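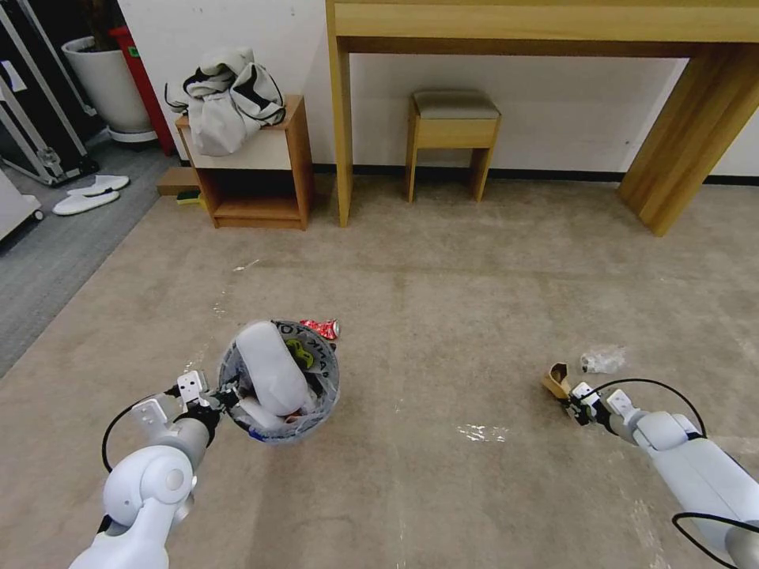
Chapter 2
Clearing and Sorting Household Waste

Every occupied room produces waste. Wrappers, cups, cans and empty containers collect on floors and tables during an ordinary day, and a room that is not cleared regularly becomes harder to clean with each day that passes. Clearing loose litter is therefore the first task in any cleaning routine and comes before sweeping, mopping or vacuuming.

This chapter covers the choice and placement of wastebaskets, the use of liners, and the separation of recyclable items from general waste. A lined basket is easier to empty and needs less washing. It should be emptied before its contents rise above the rim, as bulky containers laid on top leave little room for smaller items and may fall when the basket is moved.

The examples are taken from the Lurov Housing Survey, which recorded cleaning routines in 193 homes over a period of 20 days. Tables drawn from the survey appear in Section 2.3.

After completing this chapter, students should be able to:

Clear a hard floor of loose litter in a planned order
Fit, remove and tie a basket liner correctly
Sort cans, paper and plastic according to local rules

Key terms: general waste, liner, litter, recyclable, residue

2.1 Clearing the Floor

Work begins at the wall farthest from the door and proceeds toward the exit.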